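Trorkitwood picking cell: pre-purchase inspection, April

1. Cable run at wrist. Tied, with slack left for rotation. OK. Budget one spare cable set.
2. Bin clamps. Both tight at time of check. Replace with bolted brackets if we buy the second cell. Quote from Gestel: $635.
3. Bin floor and walls. Scratched and scuffed, no sharp edges found. Keep for now.
4. Handheld controllers. Stop button tested on each. OK. Wall hooks not in budget, please add. 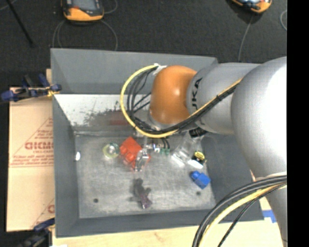
Balakrishnan Annamalai asks that the hooks come out of the maintenance line, and that nothing be ordered from Gestel before Baker has sent a price for the same brackets.

5. Guarding. Open on one side. FAIL. Panels needed before any unattended run. 36 inches wide, 77 high.
6. Gripper fingers. Wear within limits. Order 2 spares with the cell, lead time is long.
7. Floor cables. Need covers where people walk. Not priced yet.

Recheck item 5 after panels are fitted. Checked by Berhanu Feyisa.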